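避難家庭の子ども向けに冬服を集めて送る手順

寄付の衣類集めは、善意の量だけはいつも足りています。足りないのは仕分けの手と、箱の外側に書く文字です。私も最初の年は、届いた服の山を前に途方に暮れました。水着が9枚入っていました。真冬の便です。

1. 受け取り先に先に聞く
集める前に、現地の窓口へ「何歳向けの、何が、いつまでに要るか」を問い合わせます。私たちの相手は支援団体ナセリ(Naseri)のパリサ・ロスタミさんで、返事はたいてい短く、たいてい「子ども用、暖かいもの、靴下」です。大人のスーツと書いてあったことは一度もありません。

2. 募集の文面は狭く書く
「衣類なんでも」と書くと、本当になんでも来ます。年齢、季節、締め切りの三つは必ず入れてください。「洗濯済み」も太字で。去年はこれを小さく書いて後悔しました。

3. 仕分ける
二人一組で、一人が広げて見る、一人が記録する。見るのは穴、しみ、ファスナー、ボタンの四点です。迷ったら、自分の子に着せて学校へ行かせるかどうかで決めます。思い出の深さは審査の対象外です。

4. たたんで詰める
セーターは袖を身頃の上に折り返し、裾から二つ折り。サイズの近いもの同士を同じ箱に入れます。一箱は片手で傾けられる重さまで。本と同じで、服も詰めれば立派に腰を痛めます。

5. 箱に書く
側面の2か所に「年齢・品目・枚数」を現地の言葉と英語で書きます。上面だけに書くと、積まれた瞬間に読めなくなります。控えの一覧は表計算で作り、発送前にナセリへ送っておきます。

6. 送料を集める
忘れられがちですが、服は歩いて行ってくれません。昨冬の便は71箱、送料は集まった現金のほぼ全部でした。募集の段階で「一口いくら」を併記しておくと、4月になって青ざめずに済みます。

なお、締め切り後に届いた分は次の便まで預かります。玄関先に黙って置いていくのはご遠慮ください。雨が降ります。

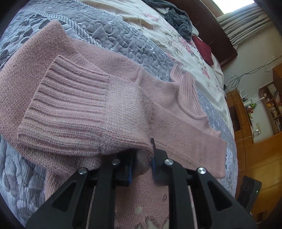

ピンクのニットセーター。袖口と襟はリブ編み。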